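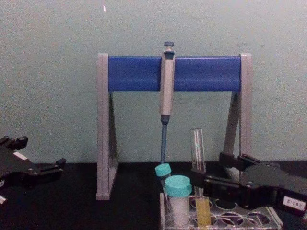
The Bench at the Back of the Shop

My grandmother kept her sewing things in an old biscuit tin and got very shirty if you put the scissors back the wrong way round. I think of her every time I walk into a lab, because lab people are exactly the same (and I say that with love, being one of them a couple of afternoons a week).

I came to it sideways. I make cheese, or I did until my knees objected, and when the little dairy lab at Lodilside needed somebody part-time who knew what sour milk smelled like, I put my hand up. I figured it'd be all microscopes. Mostly it's putting things where they belong!

Take the pipette. It gets its own stand, a grey A-frame affair with a fat blue bar across the top, like a swing set for a very small child, and when you're not using it you hang it up. You don't lay it down on the bench. In my first week I laid it down on the bench, and the silence in that room could have set a custard. Hang it upright and any stray drop stays down the tip end and out of the works, and the works are the expensive bit. Ours went off for servicing in March and I've never seen grown adults so mopey over a plunger.

Then there are the pots. Screw caps, teal, a couple of sizes, and I've become ridiculously fond of them. I pinched the idea for home and bought 46 little screw-top jars from Bralach, the kitchen supply place out past the showgrounds, for my spices and seeds. They're stacked two deep beside the kettle and the cumin no longer smells of cloves. My only advice is to label the jar and leave the lid alone, because lids wander. I learned that with paprika and cayenne, on a night we had guests.

The racks took me longer to appreciate. A rack is just a box with holes in it, I thought, until I tried to get by with a coffee mug full of tubes and knocked the lot over with my sleeve. A clear plastic one is best to my mind, as you can see how far down a tube is sitting and whether there's a bit of muck in the bottom that wants rinsing. Dudek, who supply most of our odds and ends, sell them in a dozen colours, and I still say clear.

As for the benchtop, black is the one to have. I fought this at first, it looked so gloomy next to the pale walls, but milk shows up on it like chalk and you wipe it straight away. My white laminate at home has been lying to me for years.

Clanener, the co-op that runs the place, has an open afternoon coming up on Oct 29, 2026, with room for 63 visitors and enough scones for 100. Bring the kids, tie back long hair and wear shoes that cover your toes. If you have a go with the pipette, hang it up afterwards.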